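Dreleck countertop soda maker, three months in

Quick one, kids home early Tuesday and I've got a sink full of bottles. But people keep asking so.

Bought the Dreleck after the old Bendeck finally quit. The Bendeck was a tank. Loud, ugly, dripped at the collar from day one, and I'd still have it if anybody sold the gasket. They don't. So, Dreleck, $87 on sale, cylinder included, two bottles in the box.

Setup is nothing. Cylinder screws in at the back, click the cover down, done. No plug. Manual is one sheet and the print is tiny. Bottle goes in with a twist and you will get that wrong the first few times, it wants a quarter turn MORE than feels right. If it hisses at you, it's not seated.

Fizz is good. Better than good with cold water out of the fridge. Room temp water, forget it, you get big lazy bubbles and flat by dinner. Three short presses is my setting, four if I'm making ginger syrup drinks and want some bite left after stirring.
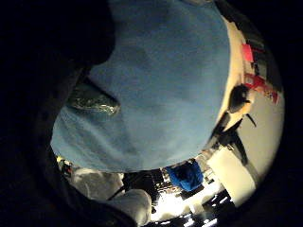 Which brings me to syrups. Do NOT put syrup in before you carbonate. I know the box says so, I know everybody says so, I did it anyway with a root beer concentrate and was wiping down cabinets until bedtime. Water first, then fizz, then tip the bottle and pour the syrup down the side slow.

Tried the Umby ginger and the Lehtinen birch. Umby is sweet, really sweet, I use half what the label says. Lehtinen is the one I'd buy again – dry, kind of piney, doesnt coat your teeth. Costs more. A bottle lasts us nearly 3 weeks.

Gas. My one real gripe. They talk like a cylinder goes on forever and mine ran out well before I expected, and we're not heavy drinkers of the stuff. Maybe two bottles a day, more on weekends. Swap at the hardware store is easy enough but the cost adds up, so figure that in before you decide your saving a fortune over cans.

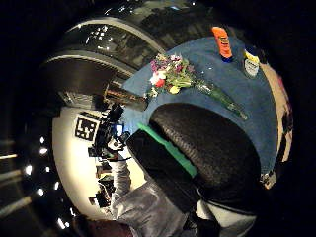
Flowers and bottles on the blue cloth.

Cleaning – bottles are hand wash only and the neck is narrow so get a brush. Nozzle just gets a wipe. The drip tray lifts out, thank goodness, the Bendeck's didn't.

Noise: a honk at the end when the pressure lets go. Dog left the room the first week. Now he sleeps through it.

Would I buy it again? At $87 yes. At full price I'd look at something with a metal head, the plastic on this one flexes when you push the lever and I don't love that. Still working fine in December, will update if it cracks.

4 out of 5. Lost the one for gas.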